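Sorting the plugs and leads

I have put this job off since June. Every charger and adaptor we own had ended up in one box, and getting anything out meant pulling out the lot.
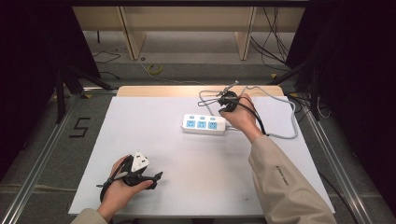
What I kept

I started with the power strips. A strip with a switch for each socket stays, always. I had a Gotow one for years that had a single switch at the end, and turning off the lamp meant turning off the router as well.

Then the plugs. My rule was that if I could name the thing it belonged to, it stayed. If I couldn't, it went in a carrier bag by the door. The bag filled up faster than I expected – mostly old phone chargers, plus a lead for a Briston radio that we gave away before we moved.

Travel plugs got their own pouch. I wind the cord round the body of the plug and tuck the end in. Wind it loosely, as a tight wrap pulls at the cord where it meets the plug.

Where it all lives now

I bought a Skuvholm box with a lid, 25 cm deep, and it fits on the bottom shelf of the hall cupboard. Long extension leads are coiled and hung on a hook beside it. Anything short goes in the box with a paper label folded over the cord. I write the label in pencil, so I can use it again.

The carrier bag went to the electrical bin at the tip. I did hold back one Hsiao adaptor that I couldn't match to anything. It looks nearly new and I have a feeling it goes with the old printer, which is still in the loft. I'll check when I next have the ladder out.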